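本页适用于Wiltari鞋履养护部门户服务台及各收发点，供新到岗人员学习运动鞋鞋带的拆卸、清洗、检查与重新穿系。皮鞋、登山靴及带快速旋钮的鞋款另有规定，不在本页范围内。

文本由Radka Petkov起草，2月修订一次，修订处集中在“带头处理”和“交叉穿法”两节。旧版中关于热水浸泡的段落已经删除，仍持有旧版打印件的收发点请自行销毁。

## 一、适用的鞋与鞋带

1. 针织面、网面及合成材料鞋面的系带运动鞋，鞋眼为冲孔、织带环或金属扣均可。
2. 扁带、圆带及椭圆带，材质为棉、涤纶或两者混纺。
3. 白色、浅灰色及其他浅色鞋带。深色鞋带可参照穿系部分执行，清洗须单独进行，详见第四节末段。

弹力鞋带和带塑料锁扣的鞋带，其长度与松紧由锁扣决定，拆下后不易恢复原状。顾客未在收件单上明确要求拆洗的，一律保留在鞋上，仅作表面擦拭。

## 二、准备工作

### （一）台面

作业台面应为浅色、平整、无毛刺的硬质表面。浅色台面便于发现从鞋眼中带出的沙粒和线头，也便于观察浅色鞋带上的残留污渍。开始之前用干布擦拭一遍，再用微湿的布擦拭一遍，待完全干燥后放鞋。

小件用品统一放在操作者左侧，鞋放在右侧或正前方。左右手习惯不同者可以对调，但同一张台面在同一班次内不应反复更换摆法。

### （二）用品

- 软毛刷一把，毛长适中，不得使用钢丝刷或硬质尼龙刷。
- 中性洗涤液。含漂白成分的产品不得用于鞋带。
- 浅口盆，用于浸泡。
- 白色棉布若干，用于吸水和垫放。
- 软尺。
- 透明胶带、热缩管及小剪刀，用于带头处理。
- 标签与细绳，用于标记左右脚及收件编号。

本部门目前由Radulović供应备用鞋带，常备规格为134厘米扁带，存放于31号抽屉。其他长度需提前一个工作日申领。领用时在登记簿上写明收件编号，不得先用后补。

### （三）收件核对

鞋上台之前，应对照收件单核对鞋带颜色、左右脚是否齐全、鞋带上有无装饰扣或挂件。装饰扣取下后装入小袋，与收件单订在一起。

顾客送来时鞋带已经缺失或只有一根的，须在收件单备注栏写明，并请顾客签字确认。

## 三、拆卸

拆卸看似简单，实际上多数带头损坏都发生在这一步。请按下列顺序操作。

1. 将鞋平放，鞋头朝外，鞋跟朝向操作者。解开鞋带结。遇到打死的结，先用手指从结的两侧向中间推，使结体松动，再用圆头工具挑开。不得使用剪刀尖或锥子。
2. 从最上方一对鞋眼开始，逐对向下放松。每对鞋眼放松到能伸入一根手指为宜，先不要抽出。
3. 全部放松之后，再从最上方开始，一侧一侧地抽出。抽带时手指捏在带身上，不要捏着带头硬拉。带头被鞋眼卡住时应退回少许，捻转带头后再抽。
4. 最下方一道横带最后抽出。抽出后将鞋带对折，检查两端是否等长。折痕长期固定在一侧的鞋带，对折后往往能看出一段明显偏窄、偏硬，这一段应作记号，重新穿系时避开鞋眼受力处。
5. 左右脚鞋带分别系上标签，不得混放。

拆下鞋带后，将鞋舌向外翻开，用软毛刷清除鞋舌与鞋眼片之间的积尘。针织鞋面应顺着织纹刷，力度以不起毛为限。鞋眼内侧常有结块的泥沙，可用棉布一角捻成细条，穿过鞋眼来回拉动予以清除。

如一双鞋需要逐只处理，应先完整处理一只，另一只保留原有的穿法不动，作为复原时的参照。两只同时拆空，容易在穿法、起穿方向和鞋带松紧上出现偏差，顾客取鞋时也会首先注意到。确需同时拆空的，例如两根鞋带均须浸泡，应在拆卸之前把原穿法记录在收件单背面，至少写明下列内容：

- 第一道横带在鞋面之上还是鞋面之下；
- 交叉处左带在上还是右带在上；
- 最上方备用鞋眼是否使用；
- 鞋舌中部的带环是否穿过。

## 四、清洗与干燥

### （一）浅色鞋带

浸泡前先在干燥状态下轻刷一遍，除去浮土。直接入水会使浮土渗进纤维，尤以白色扁带最为明显。

浅口盆中注入凉水或微温水，水温以手背感觉不热为准，加入少量中性洗涤液，搅匀后放入鞋带。浸泡期间用手指沿带身轻捋，重点为经过鞋眼和打结的部位。污渍较重时，将鞋带平铺在白色棉布上，用软毛刷沿长度方向刷洗，两面都要刷到。不得横向来回搓刷，横向搓刷会使扁带两侧的织边起毛。

刷洗之后换清水漂洗，直到水中不再出现泡沫。残留的洗涤液在干燥后会泛黄，因此漂洗时间应不少于刷洗时间。

黄渍在中性洗涤液中无法去除的，不再加强处理，改为在收件单上注明，并询问顾客是否更换新带。

### （二）深色及彩色鞋带

深色及彩色鞋带不得与浅色鞋带共用同一盆水。首次清洗之前，用湿润的白色棉布按压带身，观察有无掉色。棉布染色的，停止水洗，只作干刷。双色鞋带一律按掉色处理。

### （三）干燥

漂洗后的鞋带夹在两层干棉布之间按压吸水，不得拧绞。随后平铺或自然垂挂在通风处。不得放在暖气片上，不得使用吹风机热风。平铺时应将扁带捋平，卷曲的带身干燥后会定型，穿入鞋眼时容易翻面。

鞋带应完全干透后再穿。潮湿的鞋带会把水分带入鞋舌衬里，并在浅色鞋舌上留下痕迹。

## 五、带头处理

带头是指鞋带两端包裹的硬质部分，材料多为塑料薄片，也有金属和热缩管的。带头完好时，穿带可以很顺畅；带头开裂、脱落或变软时，鞋带末端散开，穿过鞋眼就会勾丝。因此在穿系之前，应逐一检查四个带头。

### （一）检查

将带头放在指腹上轻轻转动，感觉有无翘边。再捏住带头根部轻拉，观察是否松动。带头根部露出的线头长度在可修剪范围内的，用小剪刀贴着根部剪去，不可用手扯断。

### （二）整理散开的末端

末端已经散开的，先把散开的纤维沿长度方向捋顺，再从根部向末端捻紧。捻的时候一只手捏住带身固定，另一只手负责捻转，两只手应靠得近一些，中间只留出需要处理的一小段。距离过远时，带身会跟着转动，捻紧的部分随即松开。

扁带宽度较大，单纯捻转不易收成细头。可先沿中线对折，使两侧织边合拢，再进行捻转。对折之后务必捏稳，另一只手可以直接覆在前一只手之上，借助两手手指共同压住带身，从而保持末端形状不变。操作时鞋可以放在手的正下方，鞋头朝外，鞋跟稍稍探出台沿，这样手腕不必抬得过高，鞋带整理完毕也能就近穿入鞋眼。
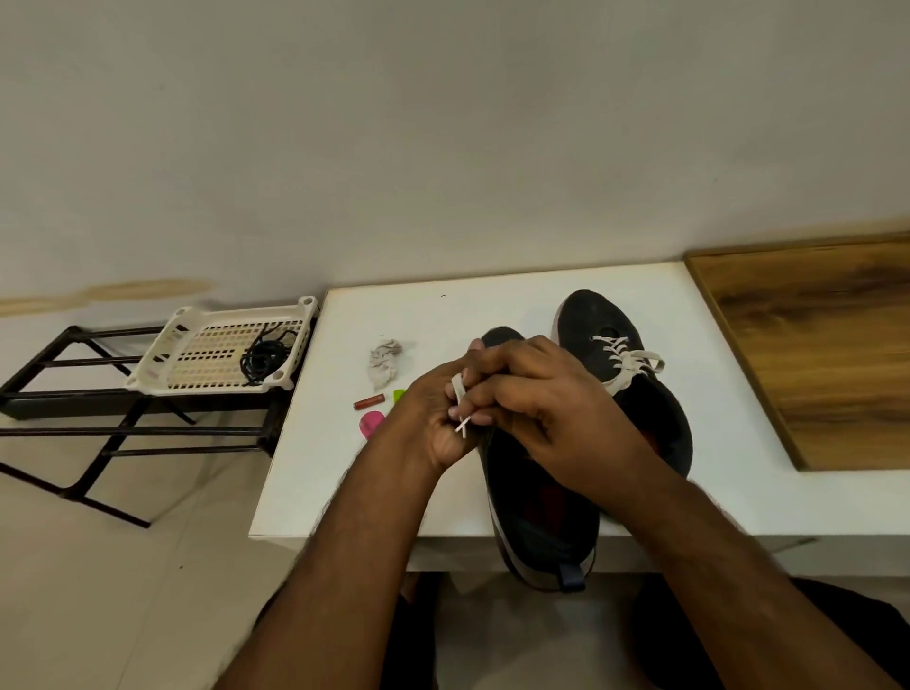

末端收紧后，视情况选用下列一种方式固定。

**透明胶带。** 剪取一小段胶带，宽度与原带头长度相近。将捻紧的末端放在胶带一侧，与胶带边缘对齐，滚动包裹，边滚边压，避免夹入气泡。包裹层数以刚好能顺利通过鞋眼为准。最后用剪刀把末端修成平口或略带斜度的口。胶带法用于临时处理，交付时应向顾客说明。

**热缩管。** 选取内径略大于末端的热缩管，套入后留出极短的纤维，再以热风枪低档加热，使其均匀收缩。加热时鞋带应离开鞋面，鞋面材料多不耐热。冷却之后，剪去露出的纤维。热缩管法只能由完成加热工具培训的人员操作。

**更换整根鞋带。** 末端散开的范围过长，修剪后总长度不足以打结的，应更换。更换必须成对进行，只换一根会造成色差和松紧差异。顾客坚持只换一根的，由顾客在收件单上签字。

不得使用打火机烧熔带头。棉质鞋带遇明火会燃烧，涤纶鞋带熔化之后形成的硬块边缘锋利，可能划伤鞋眼周围的织物。

## 六、确定鞋带长度

重新穿系之前应复核长度。清洗后的棉质鞋带可能有所回缩，原来够长的鞋带未必仍然合适。

测量时将鞋带平放在台面上，不施加拉力，用软尺从一端带头末尾量到另一端带头末尾。扁带不得扭转。测得的长度写在收件单上，左右脚分别填写。

两根长度不一致时，先检查较长的一根是否因局部拉伸而变薄。变薄明显的，按损耗处理，提请更换。仅有细微差别且带身状态良好的，可以继续使用，较长的一根放在顾客脚围较大的一侧；收件单上没有相关信息的，任意一侧均可。

更换新带时，优先参照原鞋带长度。原鞋带遗失的，可用软绳按照同一穿法在鞋上试穿，留足打结余量，再取下软绳量取长度。软绳试穿应在鞋内放入鞋撑的状态下进行，空鞋的鞋口收拢，量出的长度会偏短。

## 七、交叉穿法

交叉穿法是本部门的默认穿法。顾客无特别要求且原穿法无法确认时，一律采用交叉穿法。

### （一）起穿

1. 在鞋内放入鞋撑或填入揉成团的白色棉布，使鞋面撑起。填充物以鞋面无凹陷为度，不宜过满。
2. 把鞋舌居中摆正。鞋舌偏向一侧时，先从鞋口内部调整其根部，不要仅拉动上端。
3. 将鞋带从最靠近鞋头的一对鞋眼穿入，使第一道横带平整地横跨在鞋面上。浅色扁带应检查横带有无翻面。
4. 两端提起对齐，使左右两侧余量相等。先前作过记号的偏硬段，此时应避开最上方的鞋眼。稍作移动即可，不必为了避开它而使两侧长短不一。

穿入方向有两种，由上向下穿入为“下穿”，由下向上穿出为“上穿”。默认做法是第一道横带在鞋面之上，两端自上而下进入最低一对鞋眼，此后各道均由下向上穿出。顾客原穿法与此不同的，以原穿法为准。

### （二）逐道交叉

1. 将左侧带头引向右侧，从右侧上一只鞋眼的下方向上穿出。
2. 将右侧带头引向左侧，从左侧对应鞋眼的下方向上穿出。
3. 拉动两端，使交叉点落在鞋舌中线上。此时不要拉紧，保持鞋带贴合鞋舌即可。
4. 重复以上步骤，直到倒数第二对鞋眼。

每一道交叉，上下关系应当一致。若第一道交叉是左带在上，则以后各道都是左带在上。另一只鞋应作镜像处理，即右带在上，使一双鞋并排摆放时呈对称效果。

穿带时一只手从鞋口伸入，托住鞋舌，另一只手负责引带。带头难以对准鞋眼的，多半是末端过粗或方向偏斜，应当退出检查，不得用力顶入。针织鞋面的鞋眼大多未加金属圈，强行顶入会撑大孔位，而且无法修复。

### （三）鞋舌带环

鞋舌中部设有织带环或切口的，应在对应高度将左右两端依次穿过。两端穿过带环的次序与该道交叉的上下关系一致。遗漏带环的，行走中鞋舌会滑向一侧，须退回重穿。

### （四）最上方鞋眼

最上方一对鞋眼是否使用，依照原穿法。无从确认的，留空不用，并将余带自然垂放。跑步鞋上方另有一对偏后的备用鞋眼，顾客未要求时不穿。

### （五）收紧

收紧从靠近鞋头的一端开始，逐道向上，两侧轮流用力。直接拉扯最上方两端，只能收紧上半部，鞋头部分仍然松弛。收紧以后，鞋眼片两侧边缘应平行，间距自下而上均匀变化。鞋面出现放射状皱褶的，说明局部过紧，应放松对应一道。

陈列和交付状态下的松紧应低于穿着状态，便于顾客直接试穿。

## 八、打结

交付时采用蝴蝶结或平放余带，由收件单上的选项决定。

采用蝴蝶结的，步骤如下。

1. 将左右两端交叉，一端从下方绕过，拉至贴合鞋舌。
2. 一端折成环，环的长度与自由端长度相近。
3. 另一端从环的前方绕过，从中间空隙推出第二个环。
4. 捏住两个环向两侧拉紧，使环横向展开。

两个环打好后若朝向鞋头和鞋跟，即为滑结，行走时容易松脱。应拆开重打，将第一步的绕行方向改为相反方向，再重复其余步骤。

平放余带的，把两端从最上方鞋眼的外侧收入鞋内，沿鞋舌两边放平。不得将余带塞在鞋垫下面。

## 九、交付前检查

每双鞋穿系完成后，由另一名人员复核。复核人员与操作人员不得为同一人。本部门每班安排2名复核人员，交接班时段不得空缺。

复核内容如下：

- 左右脚鞋带颜色、宽度与材质一致；
- 各道交叉位于鞋舌中线，无翻面、无扭转；
- 四个带头完整，胶带处理的已在收件单上注明；
- 鞋舌居中，带环未遗漏；
- 鞋跟提环朝外自然放置，未被压入鞋口；
- 鞋口内无遗留的棉布、线头和标签；
- 装饰扣及挂件已归还，位置与收件记录相符。

复核不合格的，退回操作人员重做，不由复核人员自行修正。重做记录写入登记簿，只记问题和处理方式，不记操作人员姓名。

## 十、常见问题的处理

**鞋带穿到最后一对鞋眼时，一侧明显偏短。** 原因通常是起穿时两端没有对齐，或者中途在某一道多拉了一侧。从最上方开始逐道放松，由长的一侧向短的一侧送带，不必全部拆出。若偏差很大，则拆到第一道横带重新对齐。

**扁带反复翻面。** 检查带身是否在干燥时已卷曲定型。已定型的，可以将鞋带微微喷湿，捋平压在两层棉布之间，放置到干透再穿。圆带不存在翻面问题，但要检查是否有捻转积累；积累过多时，提起一端任其自由旋转回松。

**浅色鞋带穿好之后沾上鞋面颜色。** 深色鞋面首次清洗后可能有浮色。应在穿带之前用湿润的白色棉布擦拭鞋眼片，棉布不再染色方可穿带。已经沾色的，立即拆下按第四节重洗，不要等到色迹干透。

**鞋眼边缘有脱线。** 停止穿带，在收件单上注明位置，转交修补组。脱线处不得用胶水自行固定。

**顾客要求更换为不同颜色的鞋带。** 可以办理，原鞋带洗净之后装袋随鞋归还，不得作为废品处理。

**顾客提供自备鞋带。** 先量长度并检查带头。长度与原鞋带相差较大的，应事先告知可能出现余带过长或无法打结的情形，由顾客决定。

## 十一、用品归位与台面清理

每双鞋处理完毕后，应将台面上的小件用品收回原处。擦拭过的棉布放入待洗袋，不得与干净棉布混放。剪下的线头、胶带碎段和热缩管碎段扫入废料盒。软毛刷用清水冲净，毛朝下晾干。

洗涤液开封后，在瓶身写明开封月份。Nirum品牌洗涤液与Cluvport品牌洗涤液不得倒在同一容器中混用，换用时须把浅口盆冲洗干净。

下班前检查31号抽屉内的备用鞋带，按整对清点。拆散的单根鞋带放入抽屉后部的隔盒，由领用管理人员统一处置。

对本页内容有修改意见的，请写明章节序号和具体语句，交至门户服务台，由Radka Petkov汇总。未经汇总发布的口头改动不作为操作依据。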